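December
By the author, Husta Small Markets Working Papers

4. What happens to the leftover shares

I promised in the last section that I'd come back to the odd lots, so let me do that now, before we get anywhere near prices. The board lot on the Husta exchange is 100 shares. You can buy one lot, or a pile of lots, on the main board in a few seconds. Anything smaller goes to a side board that opens late in the morning, closes early in the afternoon and on plenty of sessions doesn't print a single trade. If you have grown up with an app that sells you a slice of a share, this will sound quaint. It's still how a good many small markets work, and it matters a lot for the people I'm writing about, who mostly bought in modest amounts and mostly didn't plan on owning an awkward number of anything.

How do they end up with one? Bonus shares, nearly always. Avia paid a stock bonus in the spring, Ambaye followed it in the summer, and neither ratio was kind to round holdings. Somebody who held one tidy lot of Avia woke up with that lot plus a handful of extra shares. The lot can be sold any time. The handful has to wait for the side board, or for a broker willing to take it off their hands at a discount, or (and this is the popular choice, as we'll see) it just sits there.

The sample comes from Kustevis, a broker with a mostly retail book, which let me work with anonymous account records for seven months starting the session before the Avia bonus. I drew 600 accounts that held at least one full lot of either company at the start. I left out staff accounts, anything run by a manager, and accounts that changed their registered address during the window, which I dropped because early on I kept finding that those were estates being settled. That last filter is crude and I'd be glad to hear of a better one. It does throw out people who simply moved house, and people who move house may well be the ones who tidy up their finances at the same time!

Of those 600 accounts, 460 ended the window still holding an odd remainder in one company or the other. I had expected most of the remainders to be sold within a few weeks, and I'd written a chunk of the theory section on that assumption (you've already read the replacement, and I hope it's better). What I found instead was a short burst of selling straight after each bonus was credited, then almost nothing, then a small bump around the dividend date that I'll get to further down.

My first guess was cost. The side board has a minimum commission, and on a tiny sale that commission eats a painful share of the money. So I worked out, for every remainder, what the owner would have pocketed after commission and the transfer fee if they'd sold at the closing side board bid. For the smallest remainders the answer is close to nothing and staying put makes perfect sense. For the larger ones it's real money, enough for a decent dinner out, and those were left alone nearly as often. Cost is part of the story, then, and I don't want to wave it away, but it can't carry the whole thing by itself.
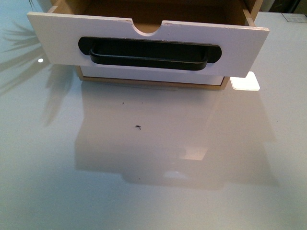

The second guess was attention, and this is the one I ended up liking. The Kustevis statement splits every holding into a tradable part and a remainder, and it prints them in different places: the tradable part on the opening page with the prices, the remainder on a later page headed "other entitlements," with no price next to it at all. I find it easiest to picture the account as a small piece of furniture, something like the two-drawer unit in Figure 3. The upper drawer is pulled out toward you, and the board along its front has little chips and scuffs by the finger notch, just where you'd put your hand if you used the thing all the time. That's the board-lot part of the account in my picture of things. The remainder lives in the lower drawer, and I doubt the average holder gives it a tug from one year to the next. It's only an analogy, so please don't lean on it too hard, but it did help me decide what to measure: how often people open the page, as opposed to how much they'd earn by acting on it.

Luckily Kustevis logs page views for its online customers. It doesn't log what paper customers read, obviously, so everything in this part of the section rests on the online accounts, who are younger and trade more. With that warning given, the pattern is pretty clear. Customers looked at the opening page all through the window, more on days when prices jumped and less on quiet ones. They looked at the entitlements page when the bonus was credited, and then they stopped. Many never went back. The ones who did go back were much likelier to sell the remainder, or to buy enough extra shares to round it up to a full lot, and they tended to do so in the same sitting.

I should be careful about what that tells us. A person who has already decided to sell will naturally open the page in order to do it, so page views and sales would move together even if looking had no effect whatever. To get some grip on this I used an accident. Partway through the window, Kustevis changed its menu, and for a stretch the link to the entitlements page sat right under the account balance where everyone would see it. Then the firm rearranged things again and the link went back down to the bottom. Nothing else about the side board changed in that stretch: same hours, same commission, same quoting rules. Views of the page rose while the link was prominent and fell when it was moved. Sales of remainders rose too, by less than views did, and they fell again afterward. 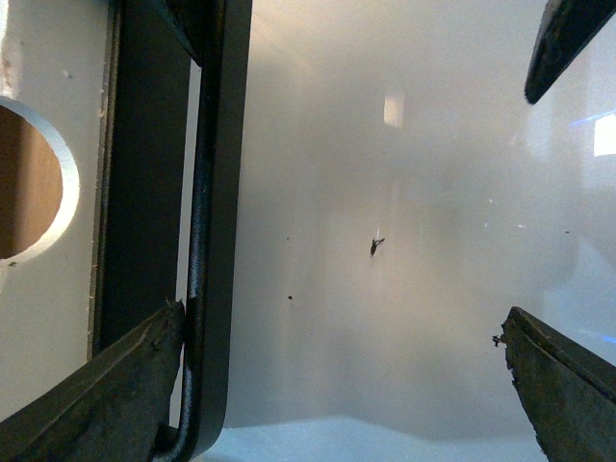

I treat the menu change as the closest thing to a fair test I'm going to get. It isn't perfect. The stretch overlapped with a decent run in the Ambaye price, and people like to sell after a rise. When I look at Avia on its own, which drifted sideways over the same sessions, the effect gets smaller but keeps its sign, and the error bands get wide enough that I wouldn't bet my own savings on the exact size. Readers who prefer tables will find both versions in the appendix, along with a third that drops the sessions when the side board opened late.

Then there's the dividend bump. Both companies paid cash dividends in the window, and the payment notice lists the total number of shares held, remainder included. I suspect that for a lot of customers it was the first time since the bonus that they'd seen the odd number in print. Some sold. A slightly bigger group did the opposite and bought more to reach the next full lot, which surprised me, as rounding up costs a good deal more cash than selling does. My best reading is that people dislike the untidy number more than they dislike having a bit more of the same company. I asked Kustevis whether its advisers push customers to round up around the dividend date, and was told they don't, though there is a line in the help pages that mentions it as an option, and I can't rule out that customers came across it.

Does any of it matter for prices? On the main board, barely. The remainders in my sample are tiny next to a normal session's volume in either stock. On the side board it's another matter. When so few remainders come up for sale, the people who do turn up to sell find hardly any bids waiting, the spread is ugly, and the ugly spread gives the next person a fresh reason to leave things as they are. The quotes are at their worst in the last half hour, when whoever is left seems to want out at whatever price is going. I tried to estimate how much narrower the spread would be if every holder looked at the page as often as they did during the menu change, and I've put the number in the appendix with a long list of caveats, because it depends heavily on how you think the dealers would respond.

A few loose ends before moving on. I haven't separated joint accounts from single ones, and I probably should; a remainder that needs two signatures to sell is a different animal. I've counted a holding as untouched if the remainder was the same at the end as it was just after the bonus, so someone who sold it and then bought exactly the same number back would be missed. I checked a batch by hand and didn't come across any, but I can't promise there are none. And I've said nothing yet about accounts that held both companies. Those holders got two bonuses and two remainders, and they behave differently enough the second time that I've given them the next section to themselves.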